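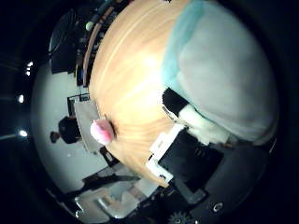

图6-1 腕部相机的视野:木纹桌面、浅灰色织物,右下方为夹爪手指

第六章 把动作教给机器人

6.1 从一次示范说起

到上一章为止,我们让机器人运动的办法都是写程序:给出目标位姿,求逆解,规划轨迹,再交给控制器去跟踪。这套办法在焊接、码垛、上下料这些场合非常好用,读者在第四章的实验里应该已经体会过它的干脆利落。可是请试着用同样的办法写一段“把桌上的布叠起来”。第一行写什么?布的位姿怎么表示?夹住一角提起来以后,剩下的部分垂成什么形状,要不要算?很多同学在课堂上写到第三行就停笔了,这正是本章要开始的地方。

一个人叠布,几乎不用想。手伸过去,捏住,提起,觉得没捏牢就再捏一次。这些动作里有大量我们说不清楚、却做得出来的知识。示教学习(learning from demonstration)的想法十分朴素:既然说不清楚,那就做给机器人看,让它从做的过程里把规律找出来。笔者第一次看到一条机械臂照着学来的动作去捏一块软布时,着实兴奋了好几天——没有一行代码告诉它“布角在哪里”,它却知道该往哪儿伸!希望读完这一章,你也能在自己的实验台上得到同样的一刻。

先回到图6-1。相机装在腕部,所以手指总是占着画面的一角,桌面在镜头下弯成弧形,连屋顶的灯和远处的书架也一并收了进来。初学者常觉得这样的画面别扭,习惯了从房间一角俯看全局的视角,突然换成“手的视角”,一时分不清上下左右。别急,看上几十段录像就会适应。对于学习算法来说,这个视角有一个很大的好处:手指和物体的相对位置直接写在画面里,不必先换算到世界坐标系。至于镜头畸变,6.4节会讨论什么时候需要校正,什么时候可以原样送进网络。

6.2 两条路:手把手与遥操作

示范的方式有许多种,本书只讲最常用的两大类。

第一类叫牵引示教,也有人叫拖动示教。操作者用手握住机械臂的末端,直接带着它走一遍,控制器在后台记录各关节的角度。它的优点是直观,手上能感觉到碰撞和阻力,新手练一个下午就能做出像样的示范。困难也很明显。机械臂有自己的重量和摩擦,需要打开重力补偿才拖得动;一个人用两只手带一条臂还算从容,带两条臂就手忙脚乱了;操作者的手臂常常出现在相机画面里,而机器人自己执行的时候,画面里并没有这只手。最后这一点尤其要当心,模型很可能学会了“跟着人手走”,等到人手不在了,它便茫然不知所措。

第二类是遥操作。操作者不碰机器人,通过另一套装置发出指令,机器人在另一边跟随。装置可以是手柄、三维鼠标、头戴设备,也可以是一条结构相同的小臂,称为主臂;执行任务的那一条称为从臂。主从式遥操作在近年的实验室里用得很多,它把人的手部运动一对一地映射到从臂上,左右手各管一条,两手配合的任务也能示范。本书配套实验使用的Zendon教学平台就是这种结构,主臂每个关节装有编码器,末端是一个可以捏合的扳机,捏多紧,从臂的夹爪就合多紧。

遥操作的麻烦在于隔了一层。操作者感受不到从臂那边的力,捏一个硬木块还好,捏一团软绵绵的东西,往往不知道究竟捏住了没有,只能凭眼睛判断。延迟也是一个因素,哪怕只有一点点,手感都会变得迟钝,动作不由自主地慢下来、碎起来。有经验的操作者会刻意把动作分成清楚的几段:靠近,停一下,合拢,看一眼,再提。这样录下来的数据节奏分明,后面处理起来也省力得多。

那么该选哪一种?没有统一的答案。打磨、插接一类要靠手感的任务,牵引示教更合适;要依靠画面来学习的任务,遥操作更干净。6.5节会让你用两种方式各做一遍同一个任务,把曲线叠在一起看,差别一目了然,非常有意思。

6.3 一条示范里有什么

从按下“开始”到按下“结束”,这一段记录叫做一条示范,也叫一个回合。它至少包括三样东西:相机画面、机器人自身的状态、操作者发出的指令。三者必须对齐到同一个时间轴上。听起来简单,做起来却是初学者最容易栽跟头的地方。相机有自己的帧率,关节编码器有自己的采样率,指令又按另一个频率送达,如果只是各存各的,事后再凑到一起,画面里手指已经合拢,状态里它却还张着,模型学到的就是一笔糊涂账。

请特别留意“状态”和“指令”的区别。状态是从臂此刻在哪里,指令是操作者希望它去哪里。在自由空间里移动时,两者几乎重合;一旦夹爪碰到物体,差别就出来了。扳机继续捏紧,指令还在往里走,夹爪却被物体挡住,停在原处。这个差值里恰恰藏着“用了多大劲”的信息。如果训练时拿状态当目标,机器人便会把手指摆到刚好碰到物体的位置,一点力也不使,然后两手空空地抬起来。Mittal实验手册的早期版本就在这里出过差错,后来改用指令作为目标,同学们才松了一口气。

数量方面,读者难免要问:到底录多少条才够?我们在Nelside实验课上做过一次统计。任务是把桌上的一件软物夹起来,放进旁边的浅盘。全班14个小组合起来录了1002条,剔除中途失误、时间轴错位和忘记按“结束”的,留下93条供第一轮训练使用。剔得这样狠,是因为那是第一次上机,大家都还在熟悉主臂。到学期末,总数增加到1567条,废弃的比例小了许多,操作也好看多了。这组数据会在本章后面反复出现,原始文件收在配套资料的Troncombe目录下,欢迎打开来逐条看看,尤其是那些失败的。

失败的示范值得多说两句。有的失败要坚决丢掉,比如撞到了桌沿,或者录到一半有人来问问题。另一些则很有价值:第一次没夹住,操作者退后一点,换个角度,又夹了一次,最后完成了。这样的记录教给机器人的是如何补救。只看过一帆风顺的示范,机器人稍有偏差就会走到从未见过的地方去,而且越走越远,这种现象叫做误差累积,6.6节会给出推导。在数据里保留一些补救动作,是对付它的最简单的手段之一。

6.4 动手之前

本章的实验不需要昂贵的设备,一条从臂、一条主臂、一台腕部相机和一张桌子就可以开始。开始录制前,请各组完成下面几件事。

确认急停按钮在操作者不持主臂的那只手可以够到的地方。

清点桌面,把与任务无关的工具收走;作为干扰物有意摆放的东西,要写进记录表。

让主臂和从臂回到同一初始姿态,再接通跟随。姿态相差较大时直接接通,从臂会猛地一跳。

看一遍腕部相机的实时画面,检查夹爪从全开到全闭,指尖是否始终在视野之内。

约定好谁操作、谁喊开始和结束、谁填表。每录满一轮交换一次。

初次操作时动作请慢一些。主臂很轻,人会不知不觉地越做越快,从臂却未必跟得上。等到手上有了感觉,不妨闭上嘴,专心看着画面做完一整条,你会发现自己已经不再想着关节和扳机,只想着要夹的那件东西。

思考与练习

1. 用不超过一百字写出“把一块布从桌面提起”的程序步骤,再自己动手做一遍,对照两者,列出你写漏的内容。

2. 牵引示教时,操作者的手出现在画面中。试提出两种减轻其影响的办法,并说明各自的代价。

3. 某次录制中,相机时间戳比关节状态整体晚了一小段。若不加校正就用于训练,夹爪合拢的时机会偏早还是偏晚?画出时间轴加以说明。

4. 从Troncombe目录中任选一条带有补救动作的示范,标出失误发生、被操作者察觉和开始纠正的三个时刻。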